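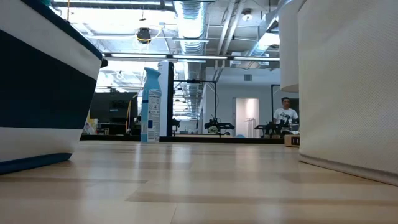 Fabric bins at floor level, navy band on the left, plain off-white on the right

Fabric storage bins that won't stay upright: any tricks?

Tobias Ruiz-Ortega
Hello all! I've gone a bit mad for fabric bins this year and I love them, they make the whole place look calmer the minute you put them down. The big one with the navy band takes all our spare blankets and the tall off-white one is meant for cushions and the odd coat. Full, they're brilliant. Half full, the tall one sags at the waist and starts to lean, and by the end of the week it looks like it wants a sit-down.

The other thing is the floor. It's pale and quite shiny, and I'm forever sliding the bins about to sweep. Will fabric bottoms scratch it over time? And is there a nice way to freshen the insides without putting them through the wash? The Mercado label says sponge clean only. Thanks in advance, I'll try anything!

Janelle Salazar
Oh I love this question, I have 6 of these in a flat in Rurham and I've tried everything! For the sagging, cut a strip of thin bendy plastic (the sort sold as cutting mats is perfect), roll it up, drop it inside and let it spring out against the walls. You want it a couple of inches shorter than the bin so it doesn't show. Then a circle of stiff card in the bottom. Mine have stood up straight since April, even the one that only has a scarf in it.

For the floor, the fabric itself is very gentle, it's the grit that gets under it that does the damage. Turn the bin over and give the base a good brush whenever you sweep, and lift it when it's heavy. I stuck felt pads on 2 of mine and they glide beautifully, but do check the pads now and then as they pick up crumbs like you wouldn't believe.

Freshening: empty it, hoover the inside with the soft brush, then bicarb in the bottom overnight and hoover again. I'd go easy on sprays, and if you do use one try it on a hidden patch first. A pale weave can mark, and overspray on a glossy floor is properly slippery in socks!

PetoFan
just put heavier stuff in the bottom. works for me

Tobias Ruiz-Ortega
Janelle, you star! Cutting mat is in and the tall one is standing like a guardsman. I had to trim it twice because I measured the outside and forgot the hem. Bicarb tonight, and then I'm doing the navy one as well.

Last updated: 28/11/2018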